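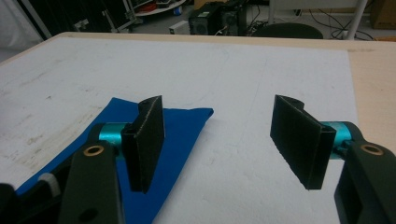 How do I get candle wax out of a wool rug?

Asked 16th January

Hi everyone, hoping one of you has been through this. We had a big family supper and a pillar candle tipped over on the living room rug, and now there's a patch of dark green wax about as big as a saucer. The rug is wool, cream and gray, and it was my grandmother's, so I'm nervous about doing anything drastic. I picked off what I could with my fingernails and then got scared and stopped. The cleaning place in Ronov quoted me 200 dollars plus pickup, which seems like a lot for one spot! Would an iron scorch it?

3 answers

Accepted answer
Oh, I feel for you, I did the very same thing to my hall runner one July (red wax, on beige, of course). Put a bag of ice on the spot for a good while until the wax goes brittle, then crack it and lift the bits with the back of a butter knife. Vacuum. After that lay a plain brown paper bag over it, no printing on it, and go over it with the iron on low, no steam. Keep moving and keep switching to a clean piece of paper. Mine took most of an evening and a whole pot of tea. If there's green left in the wool once the wax is gone, dab it with a little rubbing alcohol on a white cloth, but try a corner underneath first. Don't rub, wool goes fuzzy.

Answer 2
Hair dryer and paper towels. Worked on our stairs.

Answer 3
I'd go with the ice too, but please be careful with the alcohol on an old rug, some of those dyes run like crazy. Is there a backing glued on? If so I'd skip the iron and pay the 200.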